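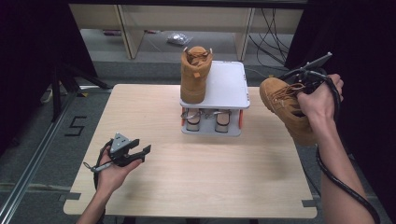

Zerrin Ertürk

# Willico館 冬季歩行環境連絡会 議事録(12月期)

**開会** 午前10時
**場所** Willico館 202会議室
**出席** Multuten(管理運営)、Mugo(清掃・除雪)、Fuvell(館内診療所)、入居者代表、通用口警備担当
**欠席** 北棟入居者代表(委任状提出あり)
**議長** Multuten管理運営担当
**記録** Zerrin Ertürk

## 議題

1. 前回議事録の確認
2. 除雪および融雪剤散布の範囲
3. 来館者および勤務者の履物に関する案内
4. 夜間の視認性と反射材
5. 北側通路の照明
6. 転倒発生時の連絡手順
7. その他

## 1 前回議事録の確認

議長より、事前配付済みの前回議事録について意見を求めた。Mugoより、駐輪場脇の排水溝に関する発言のうち「清掃済み」とある箇所は「清掃予定」が正しい旨の指摘があり、訂正のうえ承認された。

入居者代表より、議事録の配付が会議直前になることが続いているため、遅くとも次回開催の5日前までに配付してほしいとの要望が出された。記録担当がこれを了承した。配付方法は従来どおり電子メールとし、掲示板への写しの掲出は、個別の事故に関する記述を除いた版を用いる。

## 2 除雪および融雪剤散布の範囲

Mugoより、今季の作業区域図に基づき説明があった。正面車寄せ、正面階段、東側スロープおよび診療所入口までの動線を優先区域とし、北側通路と駐輪場を一般区域とする。優先区域は開館前に作業を終えることとし、一般区域は優先区域の完了後に着手する。

入居者代表から、北側通路は早朝勤務者の利用が多く、一般区域に分類されたままでは出勤時刻に間に合わないとの意見があった。昨季は通路の中央に圧雪が残り、壁際を伝って歩く者が見られたとのことである。警備担当も、通用口の解錠直後に利用が集中する点を補足した。

Mugoは、作業員の配置を変えずに北側通路全幅を優先区域へ加えることは困難であると回答した。代替案として、壁側の一条のみを先行して除雪し、残りを後から広げる方法が示された。入居者代表は、車椅子利用者がすれ違えなくなる可能性を懸念したが、当該通路には途中に段差があり、車椅子の方には従来から東側スロープを案内していることが確認された。

融雪剤については、Multutenより、正面階段の石材に白い変色が生じているため、塩化物系の使用をできるだけ抑えたいとの申入れがあった。Mugoからは、石材への影響が比較的小さい薬剤に切り替えることは可能だが、低温時の効きが遅く、散布を前夜に済ませる必要があるとの説明があった。前夜散布とした場合の作業員の拘束時間について質疑があり、契約上の追加費用の有無をMugoが持ち帰って確認することとなった。

散布後の薬剤が靴底に付着し、館内の床に残る点についても意見が交わされた。玄関マットの交換頻度を上げる案と、風除室に予備のマットを敷き足す案が出された。敷き足しについては、端部のめくれが新たなつまずきの原因となるおそれがあるとFuvellが指摘し、敷く場合は全周を固定することを条件とした。

**決定事項**

- 北側通路は、壁側の一条を優先区域に準じて扱い、通用口の解錠前に除雪を終える。
- 正面階段には塩化物系以外の薬剤を用いる。前夜散布の費用はMugoが次回までに回答する。
- 風除室のマットは交換頻度を上げる。敷き足しは今季は行わない。

## 3 来館者および勤務者の履物に関する案内

Fuvellより、昨季に診療所で対応した転倒について、個人が特定されない範囲で所見の共有があった。転倒は屋外よりも入館直後の床面で起きた例が目立ち、靴底に雪が残ったまま平滑な床に踏み出したことが主な要因と考えられるとのことであった。履物の種類は革底の短靴に偏っていたが、溝のある靴底でも、溝が雪で埋まった状態では同様に滑っていた。

これを受け、案内文の内容を検討した。原案には「冬用の靴を着用してください」とのみ記されていたが、入居者代表より、この表現では何を指すのか伝わりにくいとの意見があった。足首を覆う丈であること、底の溝が摩耗していないこと、紐が最後まで締められていることを具体的に記載する方向で一致した。

素材に関しては、スエードのハイカットブーツを通勤に用いる勤務者が多いことから、手入れについても触れるべきかが議論された。起毛革は濡れたまま暖房器の近くに置くと硬化や縮みが生じやすく、履き口や紐の周囲に融雪剤の跡が残ることもある。Multutenは、管理者からの案内としては立ち入りすぎるとの見解を示した。他方、Fuvellは、湿った靴を履き続けることによる足の冷えの相談が一定数あるため、乾燥の方法は健康上の案内として扱えると述べた。

協議の結果、手入れに関する記載は次の範囲にとどめることとした。

- 入館前に、靴底と靴の側面の雪を備付けのブラシで落とすこと。
- 濡れた靴は中敷きを外し、風通しのよい日陰で乾かすこと。
- 暖房器の上または吹出口の正面に靴を置かないこと。
- 起毛革の靴は、乾いてから毛並みに沿ってブラシをかけること。

更衣室の靴棚については、入居者代表より、下段に溜まった水が隣の靴を濡らすとの苦情が紹介された。Multutenは、受け皿の設置を検討しているが、清掃時に取り外しやすい形状の選定に時間を要していると説明した。Mugoからは、受け皿の水を捨てる作業が現行の清掃仕様に含まれていないため、設置する場合には仕様書の改定が必要であるとの発言があった。

外付けの滑り止め具の貸出しも議題となった。警備担当は、貸出簿の管理は可能であるが、返却時の汚れの確認まで通用口で行うことは難しいと述べた。また、金属製の突起がついた型は館内の床を傷つけ、平滑な床ではかえって滑るため、貸し出す場合には風除室で外すよう周知する必要がある。滑り止め具の貸出しは今季の実施を見送り、他館の運用をMultutenが調査する。

**決定事項**

- 案内文は履物の条件を具体的に記す。文案はFuvellが作成し、Multutenが体裁を整える。
- 靴用ブラシを正面風除室と通用口に備える。
- 靴棚の受け皿は、清掃仕様書の改定と併せて継続審議とする。

## 4 夜間の視認性と反射材

警備担当より、日没後に車寄せを横断する歩行者が運転者から見えにくいとの報告があった。冬季は黒や濃紺の外套を着用する者が多く、降雪時には前照灯の光が散るため、歩行者の発見がさらに遅れる。送迎車の運転者からも、車寄せの柱の陰から人が出てくるように見えるとの申出が寄せられている。

入居者代表は、反射材の着用を勤務者に呼びかけることを提案した。腕または足首に巻く帯状のものであれば、外套の色や型を問わず使用できる。歩行中に大きく動く足首に着けるほうが運転者の注意を引きやすいとの意見がある一方、丈の長い外套では裾に隠れるとの指摘もあり、装着位置は利用者の選択に委ねることとした。

反射面の仕様についても意見が出された。黒い帯に銀色の反射テープを部分的に巻いたものは、昼間の服装にもなじみやすく、日常的に身に着けてもらいやすい。ただし、反射部分が片側に寄っていると、向きによっては光が返らない。Multutenは、調達に当たっては帯の全周で反射が途切れないことを条件に加えたいと述べ、出席者に異論はなかった。

テープの剥がれについては、曲面に巻いたテープは端から浮きやすく、低温下では粘着力が落ちるとの懸念がMugoから示された。Mugoでは除雪作業員の装備について、毎季の開始前に反射部分の擦れと浮きを点検し、不良のものを交換しているとのことである。同様の点検を勤務者に求めることは現実的でないため、配布時に確認方法を記した紙片を添えることとした。

記録担当より、配布対象に短時間勤務者と委託先の従業員を含めるか否かの確認があった。議長は、車寄せを横断する可能性のある者はすべて対象とするのが趣旨に沿うと述べ、各社が必要数を取りまとめてMultutenに申告することとなった。費用はMultutenの安全対策費から支出し、入居者への負担は求めない。

来館者への対応については、受付で反射材を貸し出す案も出たが、回収の手間を考慮し、車寄せの横断位置を限定する措置を優先することとなった。横断位置には路面表示を施すが、積雪時には見えなくなるため、立看板を併用する。立看板の位置は、運転者の視線を遮らないことを警備担当が現地で確認する。

**決定事項**

- 反射材は希望者に無償で配布する。全周で反射が途切れない仕様とする。
- 点検方法を記した紙片を配布時に添える。
- 車寄せの横断位置を限定し、路面表示と立看板を設ける。

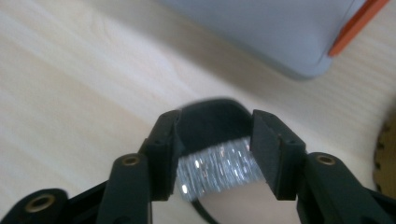

## 5 北側通路の照明

Multutenより、北側通路の照明4基について点灯状況の報告があった。通用口に最も近い灯具は、気温の低い朝に点灯が遅れることがあり、電気業者による調査を依頼済みである。業者からは、灯具本体よりも光センサーの不調が疑われるとの所見を得ているが、原因の確定には至っていない。

入居者代表は、調査が終わるまでの間の暫定措置を求めた。センサーによる自動点灯を止め、タイマーで点灯時刻を固定する方法が提案された。警備担当によれば、タイマーの設定は警備室で変更でき、日の出時刻の推移に合わせた調整も可能である。Multutenは、電力使用量の増加は軽微であるとして、暫定措置に同意した。

照度についても発言があった。通路の途中にある段差の縁が、照明の真下に立つ人の影で見えなくなるとのことである。段鼻に明るい色の滑り止めを貼る案に対し、Mugoは、除雪用具の刃が引っかかり剥離する可能性があると述べた。塗装による表示であれば支障は少ないが、低温期の施工は塗膜が定着しにくい。今季は段差の側壁に注意表示を掲出し、塗装は春以降に実施する。

なお、通路脇の植込みが灯具の光を遮っている箇所があるため、剪定をMugoに依頼した。剪定枝の搬出は、診療所の送迎と重ならない時間帯に行う。

**決定事項**

- 北側通路の照明は、調査完了まで警備室のタイマーで点灯する。
- 段差の側壁に注意表示を掲出する。段鼻の塗装は春以降とする。
- 灯具付近の植込みを剪定する。

## 6 転倒発生時の連絡手順

Fuvellより、現行の連絡手順の見直し案が示された。現在は、転倒を発見した者が受付に連絡し、受付から警備室および診療所に順次連絡することとされている。昨季、受付が無人となる時間帯に連絡が滞った事例があったため、発見者が警備室へ直接連絡する手順に改める。

見直し案では、警備室が通報を受けた後、現場に担当者を派遣し、到着後に診療所と連絡を取る。意識がない場合、頭部を打っている場合または起き上がれない場合には、診療所への連絡を待たずに救急要請を行う。Fuvellは、本人が大丈夫だと答えた場合でも、その場で10分間は座って安静を保ち、症状の変化を見ることが望ましいと説明した。

警備担当から、屋外で安静を保つことは寒さのため難しいとの質問があった。Fuvellは、自力で歩ける状態であれば風除室の長椅子に移動し、歩けない場合は動かさずに毛布で保温するよう回答した。毛布は現在診療所にのみ置かれているため、警備室にも備えることとした。

発生後の記録様式については、項目が多く現場で記入しきれないとの意見が警備担当から出された。場所、時刻、路面の状態、履物の種類および連絡先を必須とし、その他の項目は後日の聞き取りで補う形に改める。履物の種類を必須とすることについて、入居者代表より、本人の過失を問う印象を与えないかとの質問があった。Fuvellは、対策の検討に用いるものであり、責任の判断には使用しない旨を様式に明記すると述べた。

記録の保管はMultutenが行い、保管期間は5年とする。閲覧は本連絡会の構成員に限り、氏名等を伏せた集計のみを入居者に公開する。

**決定事項**

- 発見者は警備室へ直接連絡する。新しい手順書はFuvellと警備担当が共同で作成する。
- 警備室に保温用の毛布を備える。
- 記録様式を簡略化し、利用目的を明記する。

## 7 その他

入居者代表より、正面入口の傘立てが動線を狭めているとの申出があった。傘袋の供給台と並べて置かれているため、雪を落とそうと立ち止まる者がいると後続が滞る。Multutenは、傘立てを壁側へ移し、供給台との間を空けることを了承した。

Mugoより、除雪した雪の仮置場に自転車が停められ、作業の妨げになっているとの報告があった。仮置場の範囲をロープで示し、駐輪場の案内を掲出する。撤去を伴う措置については、規約の確認が必要であり、今回は決定しなかった。

Fuvellからは、診療所の待合に置く冬季の注意喚起資料について、多言語版を求める来館者がいるとの情報提供があった。翻訳の対象を本文の案内文と共通にできるかを、文案の完成後に検討する。

## 次回までの担当事項

| 担当 | 事項 |
|---|---|
| Mugo | 前夜散布の費用回答、植込みの剪定、仮置場の区画表示 |
| Fuvell | 履物に関する案内文案、連絡手順書の医療に関する箇所 |
| Multuten | 靴用ブラシと反射材の調達、側壁の注意表示、傘立ての移設、滑り止め具貸出しの他館調査 |
| 警備担当 | 照明タイマーの設定、立看板の位置確認、連絡手順書の通報に関する箇所 |
| 入居者代表 | 反射材の必要数の取りまとめ、北棟入居者への決定事項の伝達 |
| 記録担当 | 議事録の配付、掲示用写しの作成 |

次回も202会議室で午前10時に開会する。開催日は、前夜散布の費用回答を待って議長が通知する。

以上をもって議長が閉会を宣した。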